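Search products, part numbers, guides Search

Zokia 3000 Consumables Cabinet
May – Netarum Product Information

The Zokia 3000 is a lockable drawer cabinet for teaching departments that keep large numbers of small items and need to find them quickly. It is supplied to clinical skills centres, veterinary schools, college science departments and training rooms attached to hospitals. The cabinet has 11 drawers behind a single locking bar, and may be placed against a wall or used back to back with a second unit.

The cabinet replaces the earlier Kandasamy model. Drawers, dividers and label holders from the Kandasamy do not fit the Zokia and should not be forced into the runners. Customers who own both should order spares by the part number printed inside the top drawer.

Construction

The body is folded steel with a powder-coated finish in light grey or dark blue. Drawers run on full-extension slides and close softly for the last part of their travel. Each drawer front carries a label holder across its whole width, with a clear cover that lifts from the left. The upper drawers are shallow and intended for packets, gloves, blades in their wrappers and similar flat stock. The lower drawers are deep enough for boxed items and folded drapes.

Only one drawer may be opened at a time. This is a safety feature and cannot be switched off. If a drawer will not open, check that the others are fully closed before contacting us.

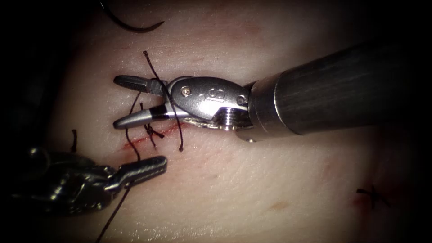 Dividers are ordered separately and come in two patterns, straight and stepped. Straight dividers suit packets stored on edge, with the printed face towards the user. Stepped dividers are preferred where several sizes of the same item share a drawer and staff need to see the smallest without lifting out the rest. Many departments arrange stock by exercise, so that everything for one class is found together. For a stitching exercise, the pad would go in a deep drawer and the thread in the shallow drawer directly above it. Other departments arrange stock by supplier or by expiry date. The dividers can be moved by hand and no tools are required.

Labelling

A sheet of blank labels is included with every cabinet. Further sheets may be ordered, or labels may be printed locally from the Imito template, which is available on request from our customer office. The template allows for a main title, a second line and a coloured band. We advise departments to agree on the meaning of each colour before printing, and to keep a key on the inside of the door of the room. Handwritten labels should be in pencil or permanent pen. Washable inks will run when the drawer fronts are cleaned.

Siting and levelling

The cabinet must stand on a firm, level floor. Four adjustable feet are fitted at the factory and should be set before any stock is loaded. Castors are available as an option – two of the four have brakes – but a cabinet on castors must not be moved while loaded. Where the floor is carpeted, a base plate should be ordered.

Leave a gap of 300 mm at one side if the locking bar is to be used, so that it can swing clear. The cabinet should not be placed directly in front of a radiator or in strong sunlight, and the top surface is not to be used as a seat or step.

Cleaning

Wipe the outside with a damp cloth and mild detergent, then dry. Most general surface wipes are suitable. Bleach and abrasive creams will dull the finish and are not covered by the guarantee. Drawers lift out for washing once the two grey catches are pressed inwards. Slides must be dry before the drawers go back in, and should be greased once a year with the tube supplied.
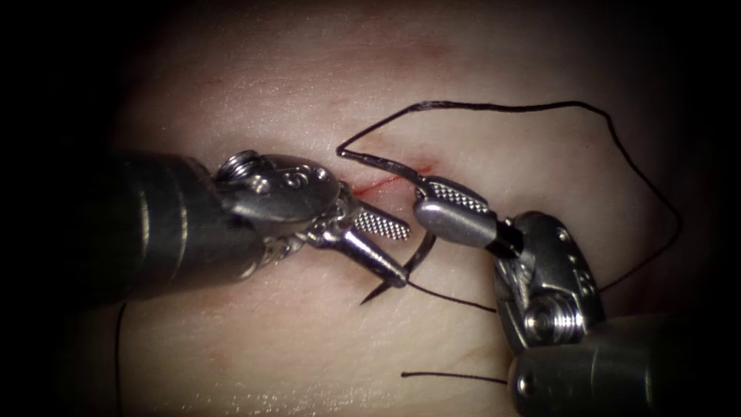

Ordering and delivery

Cabinets are built to order. Please state the body colour, the type of lock and the number of each divider pattern when placing an order. Part 274 is the standard key lock and is fitted unless another is requested. A combination lock can be supplied in its place, but cannot be added later.

Delivery is to a ground-floor entrance. Delivery to an upper floor may be arranged where there is a suitable lift, and should be requested with the order. Packaging is removed only if this has been agreed beforehand.

Spare parts

Replacement keys, slides, feet and label covers are kept in stock. When ordering keys, quote the number stamped on the face of the lock. Requests for keys must be made in writing on the headed paper of the department that holds the cabinet.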